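The Top of the Cabinet Is a Work Surface

A cabinet is bought for its drawers and judged by its top. The specification sheet lists drawer depth, load per drawer and runner type, and the top gets one line giving its width. Then the unit is put on the floor, and within a week the top holds a drink, a cleaning item and something to eat, while half the drawers hold nothing anyone can name from memory.

My position is that this is a specification error and should be treated as one. The usual response is a clear-surface rule, which assumes that objects land on a cabinet through carelessness. I think they land there because a flat panel at a convenient height is the cheapest storage location in any room. It has no door, no handle and no runner. Retrieval takes one movement and so does return. A drawer takes at least three: open, place, close. People respond to that difference whether or not a sign tells them to.

Small gray units of this type show the effect clearly. The can and the sponge take the back left corner, and the orange is handled over whatever surface remains.
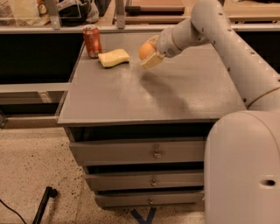
What a corner does

Objects migrate to back corners for mechanical reasons. A can in the middle of a panel is in the way of the next task, and a can at the front edge gets knocked to the floor. The back corner is the position of least interference, so it fills first and empties last. In my experience an item that reaches a back corner stays there until somebody needs the corner for something else.

This has a consequence for layout. If the back corner is going to be occupied anyway, its contents should be chosen. A sponge is a reasonable choice. It is light and used often, and it dries better in open air than in a closed drawer. A beverage can is a poor one. It is tall relative to its base, and reaching past it is the most common way of tipping it. Putting the two side by side is worse again, as the hand that goes for the sponge passes close to the can. I would move the can to the far side or, better, off the unit altogether.

Fruit is a separate case. A round object on a level panel has no preferred position and will take one from the first bump. A shallow tray with a lip solves this for very little money. I have had an Avov tray on my own cabinet since May, 30 centimeters long, and it has ended the problem of things rolling behind the unit. It has also collected a roll of tape and two pens, which I regard as a fair price.

Drawers left open

The second question is why the drawers are not used. The standard answer is that people are lazy. I would look at the hardware first.

A small round knob is the minimum handle. It works with two fingers and a free hand. It works badly with a wet hand, a glove or an item already held. A user who has trouble opening a drawer will leave it open to avoid repeating the operation, and a drawer left open by even a small amount begins to collect dust and catch sleeves. Stacked drawers make this worse, as an open upper drawer covers part of the one below it. The lower drawer then goes out of use, and its contents move, predictably, to the top.

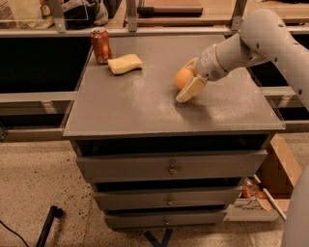
Four drawers, the lower three with small knobs; the second stands open.

The fix is a full-width pull and a runner that closes the last part of the travel by itself. Both are available. The Gririne unit I specified for a workroom last year has both, and it cost 36 dollars more than the version with knobs. On a purchase order of 3,932 dollars for 11 cabinets and their fittings, that item was the one I was asked to justify. I justified it by pointing out that the drawers would be closed. I would make the same argument again, with less patience.

There is a counterargument. Self-closing runners fail, and a failed one is more annoying than a plain one that never promised anything. Venckus makes a plain steel runner that I have not managed to damage, and in a dusty room I would probably choose it over anything with a damper. The pull matters more than the runner. If the budget covers only one, buy the pull.

Finish and cleaning

Finish deserves more attention than it gets. A cabinet top is treated as a visible surface at the time of sale and as a bench from then on. Smooth gray finishes are sold as practical, on the theory that gray hides dirt. Gray hides gray dirt. Pale dust and dry residue stand out on it, particularly under overhead light, and a satin coat shows every wipe that was not followed by a second wipe with a dry cloth.
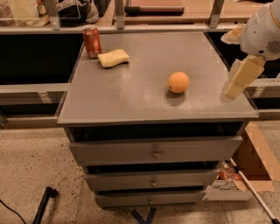
I clean my own cabinet top with a damp sponge followed by a dry cloth, and I do it in the evening, when the light is low and the result looks better than it is. The method matters less than the access. Most marks on a working surface are in the middle, where things are put down, slid and picked up again. White smudges and scuffs across the middle of a gray top, with a sponge lying a short reach away, are an ordinary condition. Smudges will wipe off. Scuffs may not, and a buyer should ask for a sample panel and drag something across it before signing. Cerno supplied me with one on request. It was the size of a playing card and marked at the first pass, so I bought elsewhere.

A better specification

I would add four lines to any cabinet specification. State what will live on the top and where. Require a lip or a tray if any of it is round. Require pulls that can be worked with a full hand. Require a finish sample large enough to abuse.

None of this will give a bare surface. I no longer think a bare surface is a sensible target for a room in use, and the hours spent enforcing one would be better spent fixing the drawers.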